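Notebook, search cleanup
2022-10-17

Picking up where I left off on the Wiriya removal mess. Quick recap for anybody reading over my shoulder: we have an old page on the Vanosmont archive with a dispute on it that was settled years ago, the person in it wants it to stop showing up first when you search the name, and I said (too cheerfully!) that I'd have it sorted by lunch. That was in June.

So, what I tried this morning. I put a noindex tag on the page itself and asked for a recrawl. Then I remembered that the whole folder is blocked in robots.txt, so the crawler can't even open the page to read the tag, and the old listing just sits there looking smug. I have made this exact mistake before and I wrote it down in this notebook, 6 pages back, in capital letters. Took the block off, left the tag on, asked again.

Then the copies. I knew of one mirror, and there are 3. Two of them are ours, left over from when we moved everything to Tarken, and they still answer on the old address. The last one is somebody's scraper and I've sent them a polite note. If they ignore it I'll fill in the form for the search engine and ask for the result to be dropped for that name only. The article stays up in the archive, which everyone agreed on, and I still think that's the right call. You can find it if you go looking for the case, you just won't trip over it when you look up the person.

Ran the name through Driltance after lunch with a clean profile, logged out, no cookies. Old page is still result 2. The snippet is from the cached copy and has the old headline, before we added the line saying the matter was closed. Grr. I'd love to know how long that cache hangs on, so I've started a little log of what the snippet says each morning.
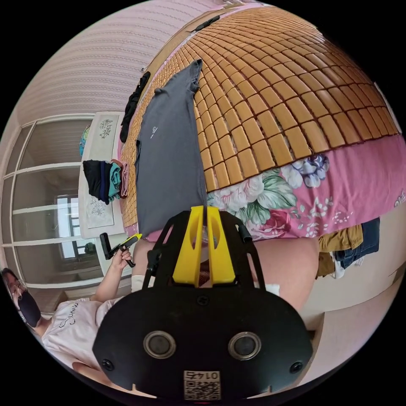
Still to do

Redirect the two Tarken mirrors to the main page, and check that the redirect works with and without the www (last time it only worked with).

Look at our own site search. It builds a page for every query and some of those pages have been indexed too, with the name right there in the title! Those need noindex as well.

Write back to the person. I want to tell them plainly what we can do and what is up to the search engine, and not promise a date this time.

Ask whoever has the Wiriya login to add me, I'm tired of borrowing a session.

Snippet log, first entry: old headline, old date, no closing note.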